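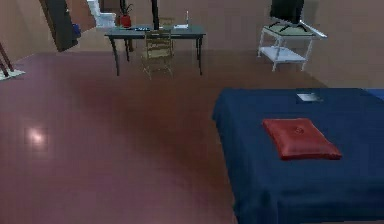
Forkex 401 Keyboard Amplifier

Manufactured by Masov
Supplied and supported by Kidska
Price: £895 including VAT
Availability: in stock, next deliveries from the factory expected in August

The Forkex 401 is a powered combination amplifier for electric pianos, organs, synthesisers and other instruments with a line output. It is intended for rehearsal, teaching and small public performances, and may also be used on a larger stage as a personal monitor, with a separate signal sent to the main sound system.

The 401 replaces the earlier Forkex model in the Masov range. The cabinet dimensions are unchanged, so existing covers and stands will continue to fit. The preamplifier is new, and the headphone socket has been moved from the rear panel to the front at the request of music departments and teaching studios.

Sound

Keyboard instruments cover a wider range of notes than a guitar, and an amplifier designed for guitar will usually colour the sound of a piano or organ. The 401 is designed to add as little as possible. The woofer handles the low and middle notes and a separate horn handles the upper range. The level of the horn can be reduced from the rear panel where an instrument sounds harsh in a small room.

The amplifier delivers 100 watts. A limiter is fitted ahead of the power stage to protect the loudspeakers. It is always in circuit and has no user control. A small amber lamp on the front panel lights when the limiter is working. Occasional flashes during loud passages are normal. If the lamp stays lit, the input level should be turned down.

Inputs and controls

Channel A is stereo and is intended for the main instrument. Channel B is mono and accepts either a second keyboard or a dynamic microphone, selected by a push switch beside the socket. Each channel has its own level, bass and treble controls. Channel A also has a middle control, which works on the range where electric pianos and the human voice tend to compete.

An auxiliary input on the rear panel accepts a music player or a laptop computer for backing tracks. It has a level control only and is not affected by the tone controls. The auxiliary signal can be removed from the balanced output by means of the switch marked AUX TO LINE, so that a click track or guide part may be heard by the player and kept out of the main sound system.

Phantom power is not provided. Customers wishing to use a condenser microphone with channel B will need a separate power supply or a small mixer.

Specification

Model: Forkex 401
Type: powered combination amplifier, two channels with auxiliary input
Output power: 100 W
Loudspeakers: woofer and horn, with horn level control
Channel A: stereo line input, jack
Channel B: mono line or dynamic microphone, combination socket
Auxiliary: stereo mini-jack, rear panel
Outputs: balanced line output with ground lift, headphones
Footswitch: reverb on and off (footswitch sold separately)
Cooling: passive, no fan
Cabinet: plywood, black textured finish, steel grille
Weight: 9 kg
Supplied with: mains lead, printed guide, rubber feet for tilted use
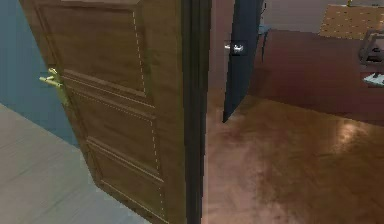 Placement and use

The 401 may be used upright, tilted back on the supplied feet, or mounted on a loudspeaker pole. The pole socket is in the base of the cabinet and must be used only with a stand rated for the weight of the amplifier.

When the amplifier is placed directly on the floor or close to a corner, low notes will be reinforced. Many players find this pleasant when practising alone and too heavy when playing with a bass guitar. The bass control should be set after the amplifier is in its final position. Rooms with hard surfaces and little furniture will sound brighter, and the horn level may need to be lowered.

The heat sink is on the rear panel. A clear space of at least a hand's width should be left behind the cabinet, and the amplifier should not be covered while it is switched on.

To avoid a loud thump, switch on the keyboard first and the amplifier last. At the end of a session the amplifier should be switched off first.
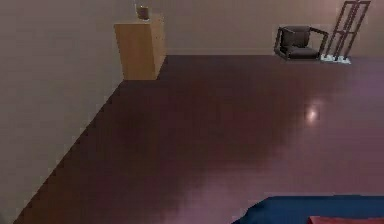

Plain walls and a polished floor.

Accessories

The following items are available from Kidska and may be added to the same order.

Wanyama tilting floor stand. Raises the cabinet and directs the sound towards a seated player. Folds flat for transport.

Padded cover. Zipped pocket for the mains lead and one pair of signal leads. The carrying handle remains accessible with the cover closed.

Latching footswitch. Switches the reverb on and off. Non-latching footswitches are not compatible with the 401.

Rack shelf kits made for other Masov products do not fit this model.

Orders, delivery and returns

The price shown includes delivery to mainland addresses. Orders placed before noon are normally dispatched on the same working day. Schools, colleges and registered music charities may order on account by sending an official purchase order to the Kidska sales office. Discounts for quantity are quoted on request.

Goods may be returned unused and in the original packaging. Please obtain a returns number before sending any item, as parcels received without one may be delayed. The cost of return carriage is met by the customer except where the goods are faulty or were supplied in error.

Guarantee and servicing

Masov guarantees the 401 against faults in materials and manufacture. The guarantee covers parts and labour and applies to the first owner. It does not cover damage caused by liquids, by incorrect mains voltage, or by repairs carried out by persons not approved by Masov.

Servicing outside the guarantee is carried out at the Kidska workshop. An estimate is provided before any work begins. Replacement knobs, feet and grilles can be supplied for fitting by the owner. The serial number, found on the label beside the mains inlet, should be quoted in all correspondence.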